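The Boring Gripper Should Win More Often

Every gripper comparison I have read in the past year rewards the same thing, which is how much the hand can lift and how many kinds of object it can close on. I think that is the wrong test for most people who are about to buy one. The test I care about is whether it can come down next to something small and light without knocking it away.

We had two candidates on the bench. The Fornico is a soft hand with 6 air-fed fingers and a price of 1780 dollars. The Yorath is a plain parallel gripper with two fingers, and it sells for 649. The Fornico looks better in a demo. It will hold a pear, a sponge or a coffee mug, and visitors like it. It also needs an air line, and its fingers spread wide before they close, so anything standing close to the target gets touched first.

That matters with a toy soccer ball. A ball rolls. Put a little goal next to it, on a cloth with creases in it, and the approach becomes the hard part. The grip is easy by comparison. We ran the plain two-finger type for this job, with more than one camera view, and I would ask anyone who publishes a comparison to do the same.
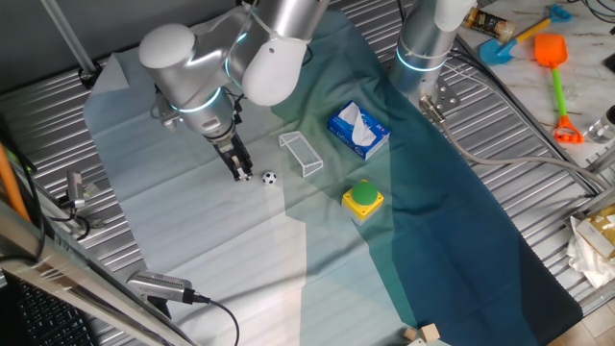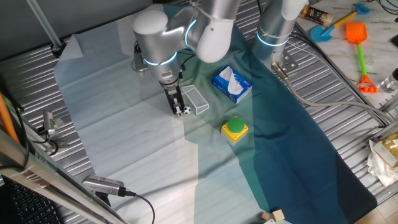
Same bench, other views:
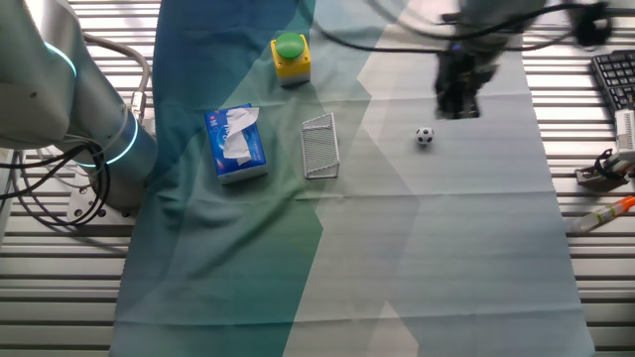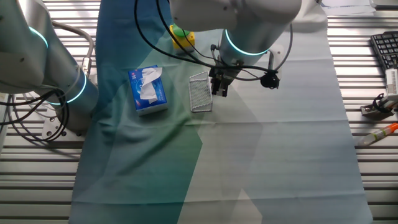 Page last changed: 23 Feb 2024

Look at how little room there is between fingers, ball and goal in the second picture. A wide hand has no business in there. From the side in the last one, the narrow fingers pointing straight down beside the mesh make the same case.

The views also changed my mind about cameras. I used to say one good overhead camera was enough, and I said it in print in September. But an arm hides things. In the last view the green-topped button is partly behind it, and if that were your only camera your controller would be guessing. I would spend the money saved on the gripper on a second camera before anything else.

The controller is a smaller matter. Atum and Nustular will both drive a setup like ours, and I prefer Atum because its stop and resume are on one screen. Other people will prefer Nustular -- it has the better logs. Neither will rescue a hand that is too wide.

Soft hands have their place. If I packed fruit I would want one. But a lab that moves small hard things on a table should start with two stiff fingers and go on from there when they fail.

Comments (3)

gearlash
Agree on the cameras. Disagree on the Fornico, you can limit how far the fingers open in the settings.

benchtop_m
Limiting the opening helped me a bit -- still too wide for anything near a wall or a bin edge.

pinion44
Would like to see the same goal and ball with a suction cup.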